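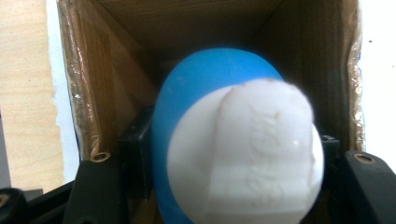 A former student, writing after last year's session, objected that the budget template still treats the gripper as the main cost, when in her lab the gripper was paid for once and the cables, tape and replacement fingers were paid for every month. The objection is fair, and the template has been changed. Recurring items now have their own column.

Home | Syllabus | Handouts | Labs | Contact
7 min read

Handout 7: Planning and Budgeting for a Hand-Held Gripper Station

Revised 2026-09-13

1. Scope

This handout covers the purchase of one station for recording manual pick-and-place work with two hand-held grippers. It does not cover the arm that will later run the trained policy. Arms are treated in Handout 9, and their cost should be kept on a separate sheet. Mixing the two has caused most of the overruns in past student projects.

The worked case is the Prolville station. The planning sheet for it is called Selach, and the cell names below refer to that sheet.

2. Start from the task, then price

Write down the objects before asking for a quote. For each object, record:

- widest and narrowest graspable width
- mass
- surface (glossy, matte, soft, textured)
- where it starts and where it must end up
- clearance on each side at the tightest point

The last entry is the one most often left blank. A gripper that opens wide enough for an object on a table may not open wide enough for the same object inside a carton, where the outside of the fingers must also fit between the walls. Fingers, mounting brackets and bolt heads all count toward outside width. Measure across the whole assembly with the jaws at working opening, and compare it with the inside width of the narrowest container in the task list.

Glossy, rounded objects need more grip force or a softer contact pad than flat-sided ones. If the list has both, budget for two sets of fingers. Fingers with threaded inserts can be swapped many times; fingers screwed straight into plastic wear out at the holes.

3. Cost groups

Group A – Grippers. Two per station, plus one spare. The spare is cheaper than a lost week. Ask the supplier whether left and right units are identical; if they are, one spare covers both.

Group B – Computing. One desktop tower per station is enough for two grippers and a head camera in most cases. Check the number of separate USB controllers on the board, which differs from the number of ports. Two cameras on one controller may drop images without reporting an error.

Group C – Structure. Posts, floor mats, base plates, bolts. Fix the posts before the cameras are calibrated. Any later movement of a post means calibration must be repeated, and the hours go on your sheet.

Group D – Table and work surface. A plain table will do. A white board or paper sheet on top gives steady contrast for small parts. It marks quickly, so enter it as a consumable.

Group E – Containers and props. Cardboard boxes, bottles, small parts. The unit cost is low and the quantity is always underestimated. Box rims soften under repeated contact and may be reinforced with tape.

Group F – Cables. See section 5. 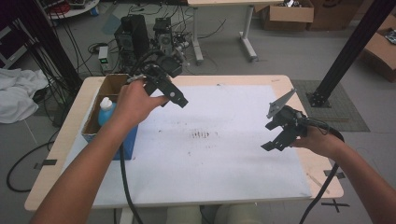
Fig. 1. Two-gripper work at the table, computing on the floor behind.

4. Worked figures

The Selach sheet plans for 1044 recorded episodes in the first phase. At 29 accepted episodes per session, this gives 36 sessions. A session here is one operator for a half day, including setup and the check of the first recordings.

Enter the number of accepted episodes, not attempts. The Wenova quote used attempts, and its labor line came out too low. If you have no acceptance rate of your own, run a pilot of 50 attempts before filling in cell C4. The pilot needs only borrowed equipment and one object from the list.

Storage is computed from attempts, since rejected recordings are kept until the phase closes. Labor and storage therefore use different counts. Keep both on the sheet and label them.

5. Cables and floor space

Corded grippers are cheaper and have no batteries to manage. The cost is in routing. A cable that runs from the hand past the front edge of the table will pull on the wrist during long reaches, and the operator will shorten the reach without noticing. This changes the recorded motion.

Plan for:

- cable length equal to the longest reach plus the drop to the floor plus the run to the tower
- one spare cable per gripper
- strain relief at the gripper end
- floor marks for the table, in tape, so that it can be put back in place after cleaning

Computers on the floor save desk space but collect dust and get kicked. A shelf or low rack is a small line in Group C. Cuautle lists a rack as standard in its station package – compare the package price with the parts bought separately before accepting it.

6. Timing

Order Group A first. It has the longest lead time, and finger changes cannot be specified until a unit is in hand. Groups C and D can follow. Group E should be bought last, once clearances have been checked against the real gripper. For funds that must be spent by March, request quotes for A and B in the same week and leave E on a small open order.

7. To hand in

One completed sheet per group, with the object list attached, both episode counts labeled, and the source of each price given. Estimates are accepted for Groups E and F only. Mark them with an E in the last column.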